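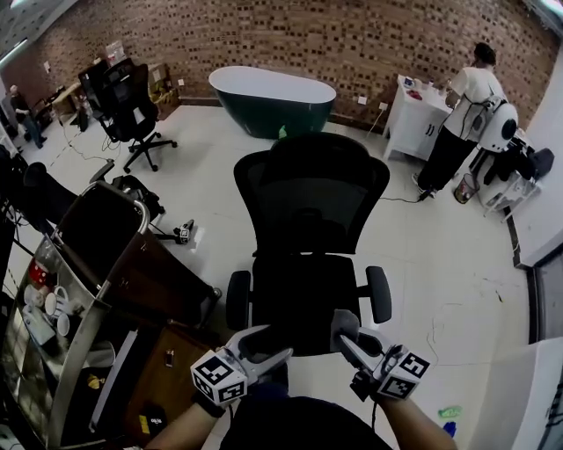 Mesh-back office chair with padded armrests

Home | Ink & Toner | Paper | Jobs | Contact

Wanted: people who don't believe our page yields

Mavo sells refilled ink cartridges from a counter in Greenwood. Our supplier, Nendetti, says its new black refill prints 600 pages. We have heard that sort of thing before, so we want 50 households or small offices to run one until it quits and tell us the real number.

You need a working inkjet that takes refills, and you need to print about 100 pages a week. Ordinary pages, please – no test patterns. Keep the tally sheet and send it back even if the cartridge dies on you early.

We supply the cartridge and a pack of paper. There is no fee, and "exposure" isn't one either. 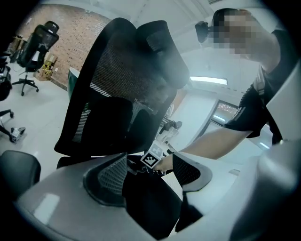
Office chair, mesh back and headrest

Write to Beryl Kettle at the Greenwood counter by 3rd July with your printer model. Nendetti will not see the sheets before we post them.

Comments

Vitalii Holovko: My last "high yield" one gave up at 61 pages. Sign me up.

bremitz_print: Do half-empty pages count? They always do in the ads.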